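La gratiferia de Prernden revient vendredi, et elle voit grand !

Il y aura de la soupe, des vélos à réparer, une chorale et des montagnes de livres : la fête du quartier de Prernden reprend ses droits vendredi, dès 16 heures, dans la halle Skerkska. L'an dernier, plus de 900 visiteurs étaient passés entre deux averses. Cette fois, les organisateurs ont réservé toute la halle, y compris la galerie du premier étage, restée fermée pendant deux ans pour travaux – et quel plaisir de retrouver cette verrière !

Le principe n'a pas bougé. On apporte ce dont on ne se sert plus, on repart avec ce qui fait envie, et rien ne se paie. Vaisselle, vêtements d'enfants, plants de tomates, jeux de société : tout est accepté à condition de tenir dans deux bras. Les dépôts sont ouverts jeudi soir à l'entrée de la rue Acheampong. Côté boissons, café, tisane et sirop de sureau seront servis à volonté. 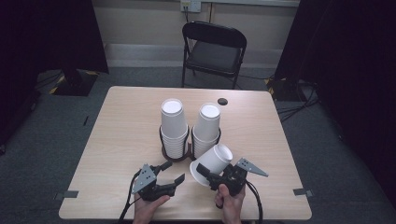 Onze ateliers, de la reliure au levain

Grande nouveauté de cette édition, les ateliers passent de six à 11. On pourra apprendre à recoudre un cahier, affûter un couteau de cuisine, démarrer un levain ou remplacer une chambre à air. L'association Sustel installe aussi son banc de réparation pour petits appareils : grille-pain, lampes et radios y seront examinés sur place, dans la limite de deux objets par foyer. Les inscriptions se font à l'accueil le jour même, et mieux vaut arriver tôt pour la reliure, qui avait affiché complet en un quart d'heure.

La bibliothèque de quartier, elle, se sépare de 3 543 ouvrages sortis de ses réserves. Des polars, beaucoup de polars, mais aussi une très belle série d'atlas et un rayon entier de bandes dessinées.

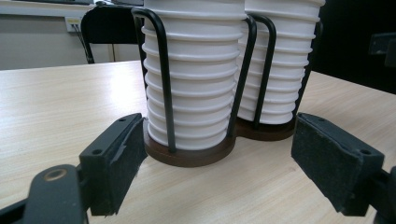

Des gobelets en papier blanc, empilés sur leurs supports.

À 19 heures, place à la musique avec la chorale de la rue Acheampong, forte de 14 voix, qui a travaillé tout l'hiver un programme de chansons de marins. Le bal suit aussitôt, avec accordéon et violon, jusqu'à 22 h 30. La soupe du soir, aux pois cassés et à la menthe, sera préparée avec des légumes donnés par les jardins voisins. Pensez à prendre votre bol et votre cuillère.
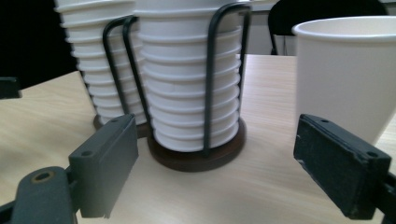 Sur la page de la fête, Mirabelle se réjouit déjà : « J'y ai trouvé ma machine à coudre l'an passé, elle tourne toujours. Par contre, gardez-nous un coin calme pour feuilleter les livres, près du bal c'était mission impossible ! » Les organisateurs lui ont répondu que les livres seraient installés à l'étage, avec des fauteuils.

Entrée libre. Halle Skerkska, arrêt de tram Prernden.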